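October
By Ismael Tavares

Work > Tools > Hand-held grippers

Sampaio starts with the fingers. Two sets of pads were on her desk when I came in, one with ribs and one without, and she had already made up her mind about the ribs.

"The smooth ones are fine on a box," she said. "Then you try a card, or the rim of a cup, and you find out how much you were relying on the box."

She has spent most of the month comparing two hand-held grippers, the Prumix and the Istero. Both are held by a person, and both record what the fingers do so that an arm can be taught the same motion later. Her group has to choose one before it orders a full set. The test list is made up of 53 tasks, nearly all of them on small things from a tabletop: pick up a lanyard, move a cup, stand a bottle upright, hand over a card.

I asked which tasks told her the most. She said the thin ones and the soft ones.

"A bottle tells you very little. Everyone can grab a bottle. With a strap you have to come in low, and if the finger tips don't meet evenly you close on cloth and get nothing. I had one session where I redid the same strap 21 times and kept four."

The two units also feel different in the hand. The Istero is lighter and its trigger has a shorter pull. Sampaio likes that for the first hour and less after lunch, when her finger gets tired and starts closing early. The Prumix has a longer pull and she can feel where it is in the travel. She said the extra weight bothered her for two days and then stopped bothering her.

On cameras she was less sure. A camera near the fingers gives a close look at the contact, but the object can hide behind a pad at the moment you most want to see it. A second view from head height gets the whole table and the position of both hands, with less detail at the tips. She records both whenever she can and sorts them out later.

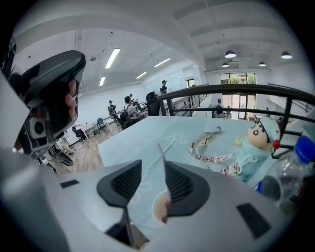 Close to the pads, and from above.
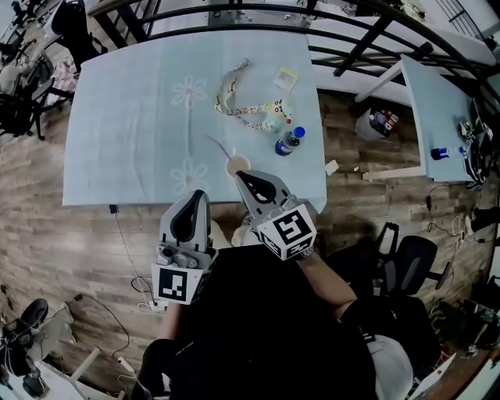 Lovness would drop the head view altogether and put the money into better cameras at the fingers, on the grounds that the arm will only ever have what is mounted on its wrist. Sampaio has heard this argument several times.

"It's a fair point for training," she said. "For checking, I want the view from above. If a take goes bad I need to know what the other hand was doing."

The current count is 2397 takes across both units. She threw out 200 from the Prumix after a finger worked loose and the opening width read wrong. The Istero has lost fewer, though its battery door came off twice and is now taped.

Her leaning is toward the Prumix body with the ribbed pads, if the supplier will sell them together. The pads fit either unit with the same two screws. She has asked for a price and is still waiting.

Until then the tests go on. Next on the list are keys, a folded napkin and a zipper, and she expects the zipper to take all afternoon.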